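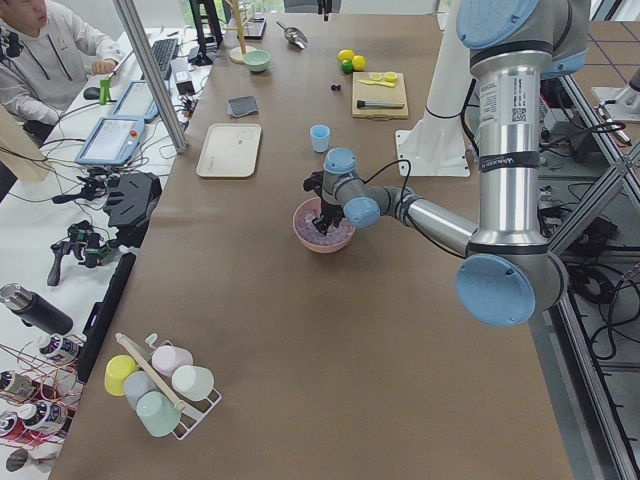
4.2 Living with the Skiker drinks kit

I should say up front that I wanted to like this one. Folasade Lawal and I had already spent most of May on the other kits in this review, and the Skiker was the only one whose task made people wander over and ask what we were doing. It's sold by Jibrin as an add-on for an arm you already own: you get the task scripts, the teaching software (called Satix) and a year of support, and you find your own cups and fruit. The license cost us 600 dollars, which is at the low end for this section.

The task is a cold lemon drink, put together one step at a time. The arm has to get ice into a small cup, and after that come the fruit and the muddler. We laid the table out the way the Jibrin setup sheet asks, with the cutting board on one side and the ice and the cup out in the open, and then we let the lemons drift a bit between runs (the sheet says this is fine, and I'll come back to that!).

Teaching is the part I enjoyed most. You grab a handheld controller, walk the arm through a step, and Satix splits your motion into pieces and gives each one a name. The names are silly sometimes. One of mine came back as "approach approach," and I never did find out where to change it. But the splitting itself was good, better than what we got from the Trekside kit in Section 4.1, where Obinna Okoro ended up marking the start and end of every reach by hand. We recorded 897 pieces in all, and I only had to go back and fix a handful from the ice step.

Figure 4. The Skiker task on our table: the gripper by the light-blue cup, with the ice in the pink dish and the lemons, lime and muddler on the other side.

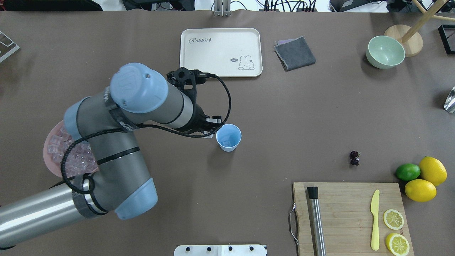

Ice was where the kit earned its keep and also where it drove us up the wall. Two fingers are not a scoop, and Satix treats every piece of ice as if it were the same piece of ice, so a grip width that works on a chunky one is useless on a sliver. Support suggested lowering the closing speed. That helped a lot on the pickup and slowed everything else down, because the setting is shared by all the steps. I'd really like to see it split out per step in the next release.

We ran the full sequence 93 times after teaching, and I kept notes on each run in the same form we used for the other kits. Most of the trouble was at the start of the sequence, with the ice. The muddler was a nice surprise: it's long and easy to grab, and once the arm had it the pressing motion looked a lot like mine. As for those drifting lemons, a shift of a finger's width was fine, but anything bigger and the arm went for the old spot with great confidence. The setup sheet could be a lot clearer about how far "a bit" goes.

Would I buy it again? For a teaching lab, yes, and Folasade agrees. Obinna is less sure, mainly over the shared speed setting, and he'd rather put the money toward a second set of fingers. Our scores for setup time, teaching and support are with the others in Section 5.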